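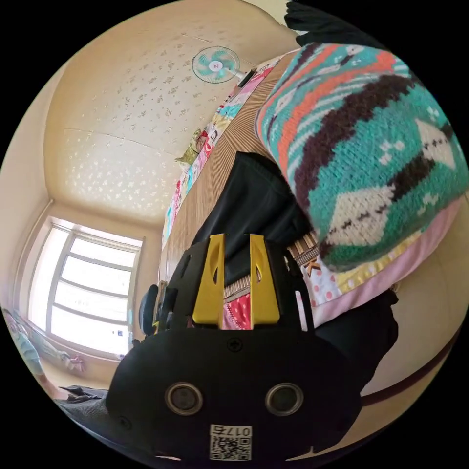

Give me the softer fingers any day, even if they're slower, was how one tester at Skistska put it, and plenty of others who spent the past weeks folding clothes with hand-held grippers seem to feel the same way.

Skistska has been comparing two sets of fingers for the same gripper body, one from Idari and one from Sartori, and on March 14, 2021 it shared its first notes with the partners in the Juvside household project. The job was as homely as they come - pick up a garment, fold it, put it on the pile - and each set went through it 500 times, with trousers, sweaters and the sort of thin slippery things that give everybody trouble at laundry time, robot or no robot.

The Idari fingers are the stiffer pair, and they did nicely with waistbands and thick knits, where a firm pinch is really all you need. The Sartori pair bends a little at the tip, so it took longer to close, but it was kinder to light fabric and left fewer creases behind. Swapping one set for the other takes 7 minutes with a screwdriver, which the testers would dearly like to see come down before anyone asks them to do it several times in a day.
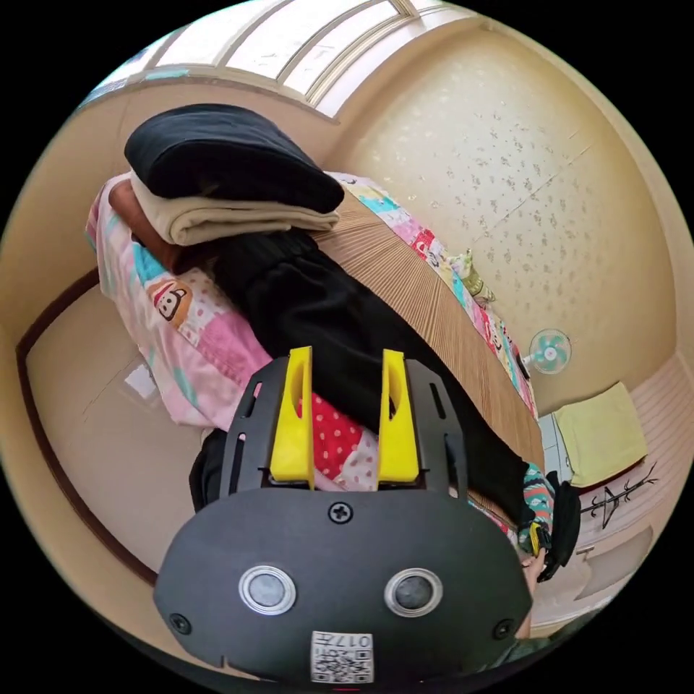

Dark cloth was the other sore point. The cameras on the grippers had a hard time finding the edge of a black garment when the light was strong on one side, and the team is now trying a slower exposure along with a small change to the controller, so that the fingers wait a moment longer before they close. Early runs look promising, though Skistska is careful to say that it hasn't tried the change on enough kinds of fabric yet.

A second round, with 60 garments and both sets of fingers, is planned for June. Towels and fitted sheets will be added then - the sheets at the testers' own request, bless them - and the full notes will go out to the Juvside partners once that round is finished.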